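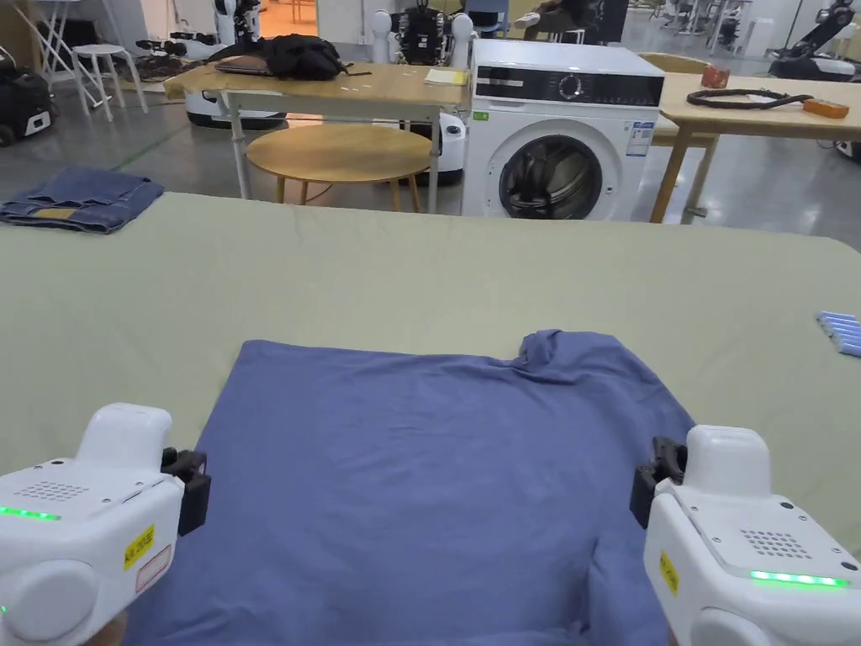
Price tags only tell you what leaves your wallet on the first day, Ineke Desmet wrote to me after reading a draft of this chapter, and she asked why I'd spent so many pages on sales and coupons before getting to how long clothes last. I grumbled for a while and then I moved the whole section up front. So we're starting with wear, and the coupons will have to wait until Chapter 6.

## Chapter 2: What Does a Shirt Cost?

I used to keep my receipts in a shoebox (I still have the shoebox, it's mostly buttons now). One May I sat down and added up everything my family had spent on clothes over the past year. The total was $1,748. I checked it twice because I was sure I'd put a comma in the wrong place. What bothered me more than the number was that I couldn't remember half of the things on the list. There was a pair of linen pants from Bergeron that I have no memory of buying, wearing, or giving away!

Most of us know what we paid for the last thing we bought. Very few of us know what we paid each time we put it on. Economists who study household spending like to spread the price of a long-lasting item over its useful life, and there's no reason you can't do the same with your closet. The usual name for it is **cost per wear**, and the arithmetic is as easy as it sounds:

> cost per wear = (price + upkeep) ÷ number of times worn

Let's try it. Say you pay $45 for a plain Prerus work shirt and wear it 90 times before the cuffs give out. Leave upkeep aside for a minute. You've paid fifty cents a wear. Now say you find a shirt on the Osix clearance rack for $6, and after six wears the side seam opens up and you stop wearing it. You've paid a dollar a wear, twice as much, for the shirt that felt like a bargain at the register.

I can hear the objection already, and it's a fair one. What if you had only six dollars? Then the formula doesn't help you much that morning, and I don't want you to come away thinking that people who buy cheap clothes are bad at math. Having the cash to buy the longer-lasting thing is an advantage all by itself, and we'll spend a good part of Section 2.4 on it. Also, plenty of expensive shirts fall apart. I once paid far too much for a Beltik sweater that pilled so badly I looked like I'd been rolling around in oatmeal.

### The part we skipped

Remember that I left out upkeep. I did that to keep the first example clean, but it matters, and for some clothes it matters more than the price. Washing uses water, detergent, and power. Ironing uses your evening. Dry cleaning uses actual money, and it keeps on using it for as long as you own the jacket. If a blazer has to be cleaned professionally every few wears, the cleaning bill can pass the original price before the lining shows any age at all.

Then there's your time, which is where my students always start arguing. Should you count the minutes you spend sewing a button back on? Waltraud Eder says no. She and I taught this unit together for years, and her view was that if you enjoy mending, or you'd otherwise be staring at the television, those minutes are free. My view is that they're worth something even when no one pays you for them. We never settled it, and I'd like you to pick a side before you get to the exercises.

### Where clothes wear out

Clothes rarely wear out all at once. On a long-sleeved shirt the trouble tends to show up first at the collar fold, the cuffs, and the elbows, the places where cloth rubs against skin or a desk all day long. The back can be in lovely shape when the collar is already fraying. Tailors used to unpick a worn collar, flip it over, and sew it back on with the good side out, and some will still do it if you ask nicely. In terms of our formula, that's a small addition on top and possibly a big one on the bottom.

### Before you read on

Pick one thing you're wearing right now. Write down what you paid (guess if you have to, and put a G next to it), what you spend to keep it clean, and how many times you think you've worn it. Work out the cost per wear so far. Keep the slip of paper somewhere you'll find it again, maybe inside the back cover, because we'll use your number in Section 2.1 when we ask what happens to it if you keep the thing for one more year.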